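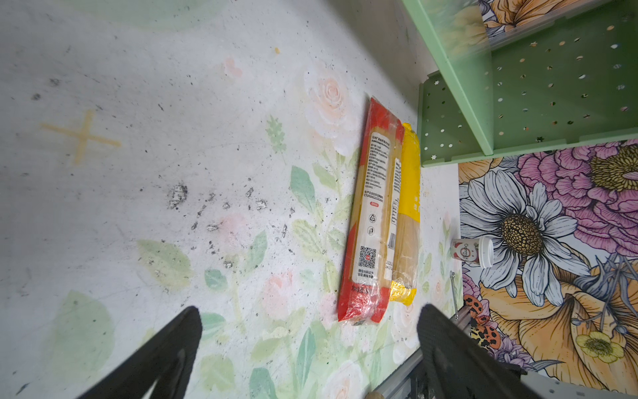 The left arm on the Plirton rig stalled again, at cycle 663 of a planned 900. The wrist joint tripped on overcurrent while closing on pasta. Gilang Yusof pulled the log – torque climbed for two seconds before the cut-out. 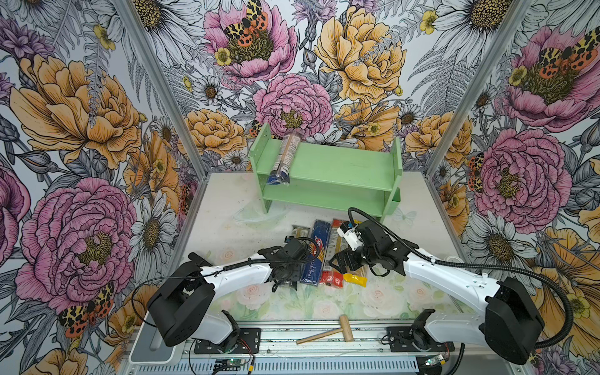
Filed under: Faults

Tichý's default limit is too generous for thin packets. I have set it to 43 per cent, and both arms now stop on the same signal.
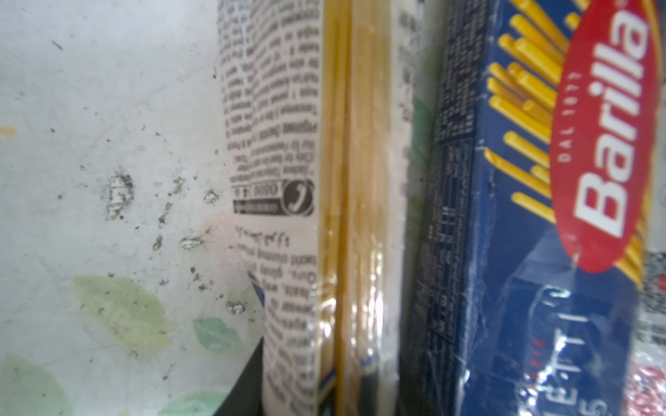 Rekha Chaudhary wants the full run repeated before we touch the wrist cable. I agree, though I still suspect the connector.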